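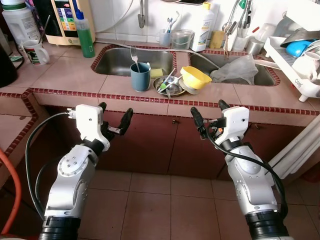
The strip of counter between two basins has received little attention in work on domestic washing-up, although it is the surface on which most short-term decisions about small items are made. In the Clutbridge survey we treated it as a zone of its own, separate from the front margin, the back margin and the basins. Of the 30 kitchens in the survey, 8 had two basins set into a single counter, and the analysis in this section is limited to those. In the kitchen of Figure 1 the strip and the area in front of it hold a mug with a fork standing in it, a shallow steel dish with a green-handled brush and a spoon, and a yellow plastic item resting against the dish. The sponge lies behind the mug on the rim of the left basin. Under the Erner scheme the mug is coded twice, once as an item for washing and once as a holder, since the code for contents is assigned separately from the code for the vessel.

Double coding was needed more often on the strip than anywhere else on the counter. Vessels placed there tended to collect smaller objects, and the two could belong to different classes. A dish that would be coded as tableware on a drying rack was coded as a utensil rest when it held brushes or spoons. We did not attempt to decide whether such a dish was waiting to be washed. The Idari protocol, from which our item list is adapted, asks for this judgment, but two coders working independently on our material could not make it reliably and the field was dropped.
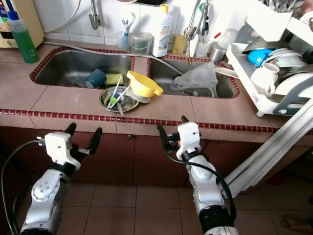
4.2 Position of items relative to the basins

Each item was assigned one of four positions: in a basin, on a rim, on the strip, or on the back margin. An item touching two positions was assigned to the one carrying the larger part of its base. Items stacked or leaning on each other were entered separately and linked by a contact code. Position was recorded anew for every view of a counter. The mug discussed in Section 4.1 is therefore entered as standing on the counter for Figure 1 and as lying on its side in the left basin for Figures 2 and 3. The sponge is entered beside it in both of the latter. Views were not placed in sequence, and no direction of movement is implied by differences between entries.

Orientation was coded as upright, inverted or on its side. For vessels this was straightforward. Shallow plastic ware with a spout or tab gave more trouble, because the coders disagreed about which face was the base. The yellow item is such a case. It was coded by the direction of its open side, and the same rule was then applied to every funnel, juicer and small bowl in the data.

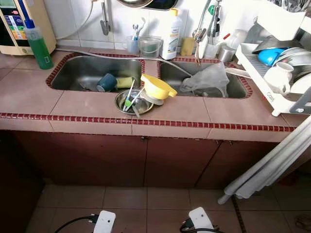 Items on the back margin were more evenly spaced than those on the strip and were mostly coded upright. Bottles dominated this zone. In Figure 3 the dishwashing liquid stands toward the left, in front of the water unit, and a cup holding two toothbrushes stands farther along the same wall, followed by a small bucket and a bottle with a yellow cap. Toothbrushes were entered as personal care when held in a cup and as cleaning tools when lying among utensils. This rule is arbitrary, and it affects the totals for both classes. A reader who prefers a single class can merge codes 20 and 21 in the item table without changing the position data.

Hoses were recorded as fixtures and excluded from the item counts. They were, however, retained in the surface measure described next, as they limit where a flat-based object can be put down.

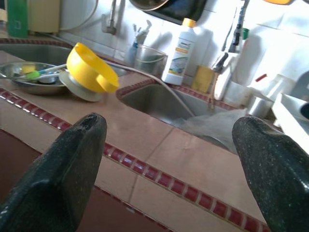

4.3 Free surface

Free surface was scored from 0 to 100 using the Jacquet grid, with one grid cell matched to one counter tile where tile size allowed. A cell was scored as free only if no part of it was covered. Small edging tiles, such as the red trim visible in all four figures, were left out of the grid. They form a narrow band along the front edge and the basin rims, and including them would have raised the score without adding usable area.

Tilted dishes pose a problem for any measure of this type. The steel dish in Figure 4 leans, so that its outline from above differs from its contact area. We scored the outline. The choice lowers the free surface score for counters with leaning items, and scores from the strip should be compared only with others obtained under the same rule. Basin interiors were not scored, and a basin holding a crumpled bag or cloth was marked as occupied with no estimate of volume.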